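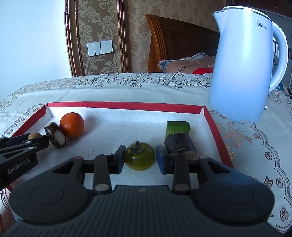
Fruit and a few odds and ends in the lid, kettle standing by.

Print this item | E-mail this item

2020-08-20
By Ghazala Sethi

If you have a shallow box lid lying around, please don't throw it out! I've been using one with red sides and a white inside as my sorting tray, and it has changed how I deal with the bits of produce that pile up in August. Everything goes in together, one layer deep, so I can see what I've got - and nothing rolls off onto my good tablecloth.

I started doing this in May, after Maham Tarar dropped off a bag from the Stokton market with about 12 kinds of things in it and I lost a lime under the couch (found it later, we won't discuss it).
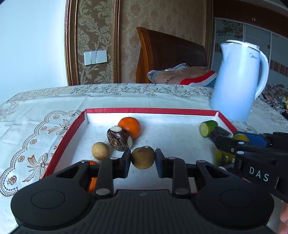
My only real rule is that cut pieces get used first. A chunk of cucumber goes into lunch that same day. Whole oranges can wait, and I'm in no hurry with anything that still has its skin on. Tanveer Mohmand wraps his cut ends in a damp cloth, and I may copy him once I find a cloth I don't mind staining.

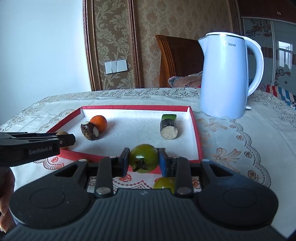
Green things are where I need help. I pick each one up and look at the stem end before I decide where it goes, but I'm still a terrible judge of ripeness. If you have a good trick, send it in and I'll print it next time, along with Shoaib's chutney.

Contact the Estmont newsletter | Copyright 2020 | Back to top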